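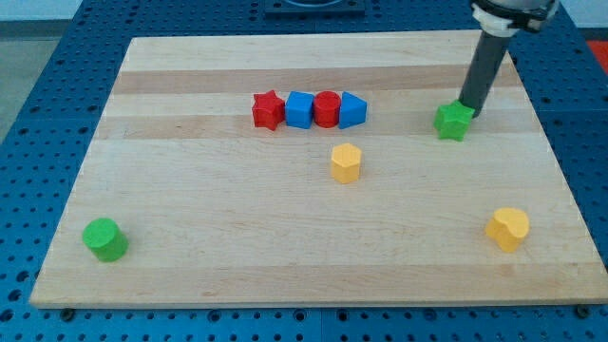
A Good Board to Work On

Most people who set up a workbench think hard about the bench and hardly at all about what goes on top of it. The bench gets measured, costed, argued over and bolted down. Then the work starts, and within a month there is a sheet of something lying across it, usually whatever was nearest.

I have been looking at those sheets for most of a year. I have seen cutting mats, cork tiles, an old cupboard door, a tray from a bakery and a great many pieces of wood. The wood does best. A pale board made of strips, laid on a blue bench full of small round holes, with a few coloured blocks out on it, is about as easy a surface to read as I have come across. The blocks show up against the wood at once. Put the same blocks on the blue and you would have the colour and the pattern of holes to look past before you saw their edges.

Holes are useful all the same. A perforated bench lets you fix things where you want them, take them off again and put them back in the same place. Robles, who have supplied benches to workshops and teaching rooms for 19 years, sell more of their pierced tops than their plain ones, and most of those go out in blue. The colour started with one order for a college and stayed. The works will do grey or green if asked, but the wait is longer.

The trouble with a pierced top is small parts. Screws go down the holes. So do beads, pins and the ends of pencils. Anything light and flat has a way of catching a corner when it is pushed along. For building and bolting this hardly matters. For laying out and sorting, it is a nuisance from the first morning, and that is where the board comes in.

What the strips are for

A board made of strips costs more than a sheet and takes longer to make. The reason for doing it is movement. Wide planks cup and twist as the air in a room changes, and a bench in a heated building goes through a good deal of change between November and the spring. Narrow strips glued side by side, with the grain turned this way and that, pull against one another and the whole thing stays flatter.

At Omon, a small joinery in Hurnarach, the strips are cut first and left in a rack for nine weeks before anyone touches them with glue. The rack stands along the warmest wall. Some strips bend in that time and are taken out for other jobs, such as drawer runners and wedges. The ones that stay straight are laid out on the floor of the shop and shuffled about until the joiner on the job is happy with them.

How they are shuffled is partly a matter of taste. Pale woods vary more than people expect. One strip is the colour of cream and the next is closer to honey, and a darker one in the wrong place can look like a stain. Some customers ask for the boards to be matched as closely as possible. Others like the bands, and I am with them. A golden strip running across a pale board gives the eye a line to work from, and you find yourself setting things out along it without having meant to.

Omon do not varnish the top unless they are asked twice. A shiny board throws the light of the window back at you, and under a ceiling lamp it is worse. They use a hard wax, two coats, rubbed well back. It marks sooner than varnish, but the marks can be sanded out in an afternoon and the wax put on again.

Fixing it down

A loose board on a bench is a poor thing. It creeps. You lean on it and it moves a little, and by the end of the day whatever was square to the bench is square to nothing. Rubber feet help on a smooth top and do less on a pierced one.

The usual answer is bolts. On the board at the top of this page there is a dark bolt head to the left along the near edge and another to the right. A bolt close to an edge takes up very little of the surface, and the middle stays clear for the work.

If you are drilling a board yourself, drill the holes in it slightly larger than the bolt and use a washer. The wood will still move, if only by a hair, and a tight hole will split it sooner or later. Check the spacing of the bench before you mark anything. Pierced tops come in more than one pattern, and I ruined a decent offcut by measuring from the edge of the bench when I should have measured from the first hole. Where a bench is made from more than one panel, check again across the seam.

Size matters too. It is tempting to cover as much of the bench as you can. Leave a border. You will want somewhere to stand a lamp or bolt a stop, and the strip of bench left showing makes it plain where the working area ends. A hand's width is enough on the sides. I would leave more at the back, where fittings tend to collect.

The blocks

Small coloured shapes turn up on boards like this in all sorts of rooms. They are used for planning furniture, for teaching, for trying out how a box might be packed, and for play. Wooden ones are handsome and noisy. Foam ones are quiet, light and cheap, and they can be dropped on a foot.

Bolico make theirs in sets of 103, which seems a strange number until you tip a box out. There are a hundred shapes and three long strips for fences, or for rulers, or for whatever you like. The colours go right through the material, so a nick does not show white. The corners are the weak point. They round off with handling, and after a few years a set that began crisp has gone soft all over. It still works.

My own advice is to put most of the box away. Seven blocks with room between them are more use than forty in a heap, whether you are sorting by shape or by colour or only trying to work out an arrangement. With a few out, you can see each one whole and pick it up without knocking its neighbour. With forty you spend your time clearing a space.

The rest can live in a shallow drawer. Deep boxes are bad for foam, as the ones at the bottom take the weight of the others and come out with dents. Keep them out of strong sun as well. The reds go first, then the yellows.

Looking after it

A waxed board wants a dry brush at the end of the day and a barely damp cloth now and then. Wipe along the strips. Going across them pushes dust into the joints, and once it is in there it shows as fine grey lines that are hard to shift.

Lift the board off the bench twice a year and clean underneath. Crumbs of wood and foam find their way into the holes below and pack down, and the day you need one of those holes for a bolt will be the day you are in a hurry. A bottle brush does the job. So does a vacuum cleaner with the narrow nozzle — take the bolts and washers well away first.

While it is off, turn the board round, end for end, if the bolt holes allow it. Everyone works more at the near edge than the far one, and the wax wears there first. The boards in the front room at Omon, which are kept for showing customers, have been turned so many times that it is hard to tell which edge was ever the front. One has a shallow groove where somebody used to rest a ruler. It is for sale at a lower price and has been for some time.

Related

Benches that come apart: three designs for small rooms
Which wax? Hard finishes for pale wood
The shallow drawer, and why we stopped making it
Letters: cork, rubber and other ways to stop a board creeping
A day at the Hurnarach timber yard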